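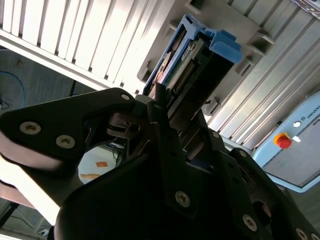
I think school robotics clubs should spend less time building robots and a lot more time making one robot do one dull job over and over, and I say that as somebody who loved building robots and has the burned fingertips to prove it. I've helped out with the club at our school for 6 years now, and the best season we ever had was the one where the kids built almost nothing. They taught an arm to handle hard drives. That was the whole project! You take a drive in its blue plastic caddy, you get it lined up with a slot in a gray metal bay, and you move it in or out without bending anything. When the drive is partway in, with the green circuit board showing and a black gripper finger up against it, you are at the exact spot where most of our season was spent. I could draw that spot from memory. I think some of the students dream about it.

Let me back up a little and say what I'm arguing against, which is the big game. You know the kind of competition I mean even if you've never been to one. There's an arena, there's music, there are team shirts, and every team gets a new challenge and a few weeks to come up with a machine that throws or climbs or stacks. I've taken teams to those and I had a great time. The kids had a great time too (mostly, there was one very quiet bus ride home). But look at where the hours go. They go into the frame, then into rebuilding the frame, then into a frantic night of wiring, and the programming gets whatever is left over. Ours got a weekend. The robot drove into the arena with code on it that had been run all the way through maybe twice.

And then it's over in a couple of minutes. If the thing works, you cheer, and if it doesn't, you say something about loose connectors and start thinking about next year. Either way you almost never find out why.

The drive project came to us through a small regional contest called the Wokow, which I'd bet you haven't heard of. No arena and no music. Each team picks a task that a person does with their hands at a real job, and then has to get a robot to do it, and the score is based on a long run of attempts with a log of every single one. You can't pick your best try. The log is the entry. Our kids picked swapping drives because one of them had a relative who did it for a living and described it at dinner as the most boring hour of the week, and that sounded to a bunch of tenth graders like a challenge.

We named the project Feleo, for reasons that were funny at the time and which I have been asked not to explain. There were plenty of complaints in the first couple of weeks, and I want to be fair to them. One student told me, very politely, that she had joined to make a robot and we seemed to be making a spreadsheet. She wasn't wrong. We had a secondhand arm with its gripper and a drive bay, and the mechanical part of the work was pretty much finished before we opened the door. What was left was the question of how you tell a machine to do something your hands do without asking you.

Try it at home if you have an old computer lying around. You slide a drive in and there's a moment where it catches a bit on one side, and you wiggle it, and in it goes. You didn't decide to wiggle it. You'd have trouble saying which way you wiggled. Now write that down as instructions for something that has no idea it's stuck, that will just keep pushing as hard as you've told it to. Our first drives were dead ones, thank goodness, because the arm pushed a few of them in crooked and kept right on pushing. That's a sound I'd like not to hear again. The one in charge of the stop button that day got very fast, very quickly, and she was insufferable about it for a month (deservedly).

What happened next is the reason I'm writing this. They got curious about failure in a way I had never seen in the big game years. When an attempt is one of hundreds, a bad one isn't a disaster, it's a row. They'd look at a row and ask what was different from the row before. Was the caddy sitting a hair lower? Had somebody leaned on the table? One kid got it into his head that the results were worse late in the afternoon, and everyone groaned, and then he went back through the log and he was right. We spent a whole meeting on that and the answer was sunlight coming through the window and messing up what the camera saw. He fixed it with a piece of cardboard. I have watched students win trophies and look less happy than that boy with his cardboard.

By the end the log had 3,601 attempts in it. I know the number because it's written on the whiteboard in permanent marker, which was an accident, and it has survived every cleaner we own. The early stretch of that log is ugly. In the first batch of 70 they got 18 clean ones, and a couple of those, if you ask me, were luck. The last stretch was good enough that people walking past the room would stop, watch for a minute, get bored, and leave. I told the kids that was the highest praise they'd ever get from the general public. They did not agree with me.

Now the other side, because I've had this argument with enough parents and coaches to know it by heart.

The first thing people say is that it isn't fun, and kids come for fun. I'd say some kids do, and we did lose a few that fall, and I felt bad about it. I still do. A club has to have room for the student who wants to bolt a big claw onto something and see what it does. But we also kept several who would never have lasted in the big game. They were the careful ones, the kids who get handed the battery charging and the scouting sheets because the loud kids have grabbed all the tools. In a season like ours, careful is the star position. The best debugger we had barely spoke until November, and then one afternoon she took over the meeting and I don't think she's given it back.

The second thing they say is money. An arm costs more than a box of parts, sure, but only if you throw out what the box of parts costs every single season. Ours was passed along to us when a local shop, Barbosa, upgraded theirs, and it came with a scratched base and no manual. I'm not going to pretend every school has a Barbosa down the road. I do think more of them do than realize it, and you find out by asking. The worst that happened to us when we asked was a few unanswered emails.

The third thing is the one I take most seriously. People say we're training kids for dull jobs, or even worse, training them to take away somebody's dull job. We talked about that in the club more than once, and I didn't have a neat answer for them. The relative who swapped drives came in for one meeting and the kids asked straight out whether he minded. He said he'd happily give away that hour and would like to hang on to the others, thanks. Some of the students thought that was fine and some thought it was naive, and they went at it until the building closed. I don't remember a single conversation like that coming out of a robot that throws balls. When you work on a real task you run into the real person who does it, and I think fifteen is a perfectly good age for that.

I should say what I got wrong too. I let us go too long without showing anybody anything. The families had no idea what we were up to, and when we finally had an open evening, half of them expected a robot on wheels and were very kind about the fact that there wasn't one. We should have done that in the first month. I also should have rotated the jobs sooner, because the same two kids did all the logging for weeks and they were sick of it and too nice to tell me.

We're looking at Trarkia for the coming year, a bigger contest that has added a repeated-task category next to its usual arena game, and I'm hoping other schools will sign up for that side of it. Right now the list is short. The students have been arguing about what to pick. Folding a shirt is popular, plugging in cables is popular, and one holdout wants to peel oranges and has brought oranges to prove he's serious. I'm staying out of it. If you coach a team and you've got an arm collecting dust in a closet, get it out, pick something boring, and keep a log from the very first try, especially the embarrassing ones. And get some cardboard for the window.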